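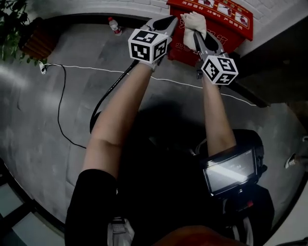
Reading time: 2 min

Course home | Units | Handouts | Contact

Housekeeping Skills > Unit 4 > Wiping down safety fittings

Handout 4.2, prepared by Cempaka Halim

In this unit we clean the things which stay on the floor along the wall. Many students forget them, and the dust collects there very quickly. The red fire-equipment box is our first object. The yellow characters along its upper band include 消防器材, which means fire equipment, and 严禁挪用, misuse strictly prohibited. Please learn to recognise both.

Use a white cloth, so you can see the dirt you take off. Make it damp, never dripping. Press it flat on the front face and wipe from the top to the bottom. Along the top edge there is a strip of small pictograms showing how to operate the equipment. Wipe this strip gently with a clean part of the cloth, and do not use any scraper, as the figures must remain readable.

Do not carry the box to another place for cleaning. If the colour comes off on your cloth, stop and tell Benjie Catacutan.

After the box, continue with the painted brick wall behind it. The mortar lines hold dust, so go along them slowly. The planter is last. Wipe its ribs one by one, and then the floor near the base of the wall.

For next time: read the Fisthorpe notes, section 30.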